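How to Read a Renters Insurance Quote Before You Pay for It

A low monthly price tells you very little. Most comparison pages rank renters policies by premium alone, and I don't trust a ranking that skips the deductible. Give yourself an evening and check these four things.

1. Find the deductible
My first quote from Velmont came with a deductible of $2000. My stuff isn't worth enough for that to make sense. A stolen bike and a broken laptop would have paid me nothing.

2. Check how your things are valued
Look for "actual cash value" or "replacement cost." The first subtracts for age, and old furniture ages fast on an adjuster's worksheet. If the quote doesn't say which one you're getting, assume the worse one and ask in writing. 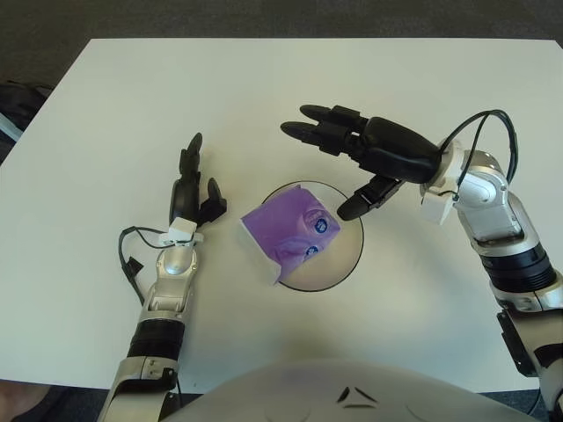 3. Look for limits inside the limit
Jewelry, cash and electronics often have their own caps. Total up yours from receipts. My electronics came to $3966, and the agent's "full coverage" stopped well short of that.

4. Question the discounts
"Bundle and save" is only a saving if the car policy was fairly priced to begin with. Get both prices separately. Kanchan Agarwal wrote in to say her bundle cost $498 a year more than buying the two apart. Ask what happens at renewal, too, and don't settle for "rates may vary."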